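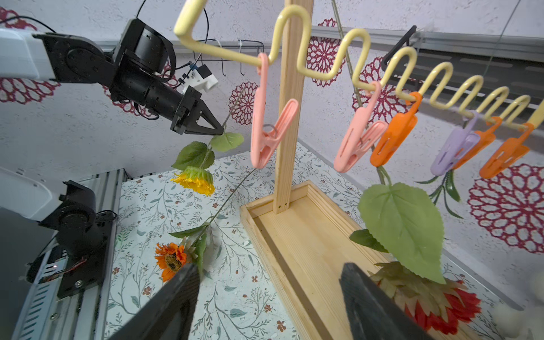
*Flower-hanging station, wrist view. Sunflower stem in the far gripper, rack and clothespins behind.*

# Hakard cell: setup and upkeep

Notes for whoever has the bench next. The cell hangs artificial flowers on a wire rack with clothespins, which is a thing several adults are paid to make it do. Most of this file is about keeping it doing that between sessions.

Setup was written by Sheldon Marchand, repairs by Mehrangiz Bakhtiari. Where they disagree, Mehrangiz has the screwdriver.

## What's on the bench

- Black arms with two-finger grippers, on slotted aluminum rail along the table edge
- Yellow zigzag rack on its wooden post and tray
- Plastic clothespins in pink, orange and lavender
- Artificial stems, including the sunflowers
- Patterned tablecloth and red doilies on the wall. These are part of the setup. Leave them up.

## Power-up

1. Look at the cables above the wrist. The loop should be slack with the arm folded and still slack with it stretched all the way out. Check both. Everyone checks folded.
2. Push the connector on the wrist sensor module in by hand. It will feel seated already. Push it anyway.
3. Power on the arms, then start `gastitz` on the bench computer. The other order works until it doesn't.
4. Wait for the base indicators.
5. Run `gastitz home --slow`. Keep your sleeves out of the rack.
6. Run `gastitz grip-check`. Fingers should close evenly and meet at the tips.

If grip-check fails, run it once more. If it fails again, go to Repairs. A third try has never told us anything.

## Placing the rack

The rack runs diagonally to the table, and yes, it looks wrong. Square to the rail, the arms bump elbows reaching for the end loops. There's tape under the cloth where the tray corners go; feel for the ridge.

The tray shifts when a stem snags and the arm keeps pulling. If hangs start missing to one side, check the tray before touching calibration. Sheldon recalibrated for an entire afternoon in October before someone nudged the tray back.

## Settings we don't change

| Setting | Value | Note |
|---|---|---|
| `grip_force` | 30 | percent; higher flattens stems |
| `approach_speed` | 9 | cm/s near the rack |
| `release_delay` | 2 | seconds, lets the stem stop swinging |
| `max_retries` | 4 | then it stops and waits for a person |

`release_delay: 0` was tried. The sunflowers are top-heavy and took it personally.

## Upkeep

**Every session**
- Wipe the finger pads with a dry cloth. Leaf fuzz builds up and the grip goes slippery.
- Squeeze each clothespin. Swap any that feel lazy.
- Pick dropped leaves off the cloth. The detector likes the printed vines about as much as the real fake ones, so don't help it.

**Every month**
- Snug the clamp bolts on the slotted rail. Snug, please. We have stripped one.
- Check the wires at the arm bases for rubbing.
- Retape the rack position if the ridge has gone flat.

## Repairs

**Wrist sensor drops out mid-reach.** Nearly always the connector. Reseat it, then add slack to the loop. If it still drops out, replace the cable. Spares are in the Malmont drawer, under the things that aren't spares.

**Fingers close crooked.** Power off first. Loosen the pad screws, close the fingers by hand on a piece of stem, tighten, then run grip-check. A bent finger gets replaced. Bending it back buys you a morning.

**Arm stalls near the rack.** Look for a leaf caught in a loop. The big serrated ones are the usual suspects. Hit stop, support the arm, free the leaf, home slowly.

**Clothespin comes off with the stem.** Weak spring or the gripper came in too low. Swap the pin first, it's cheaper.

**Log says `CHRYSIKOPOULOS`.** Watchdog timeout, named after the folder the script came from. Restart `gastitz`. A proper error message is on the list.

## Known issues

- `home --slow` ignores `--slow` if the arm is already nearly home.
- Thin leaf bunches sometimes register as one stem, sometimes as none.
- The parts list still mentions the old rack. Don't order from it.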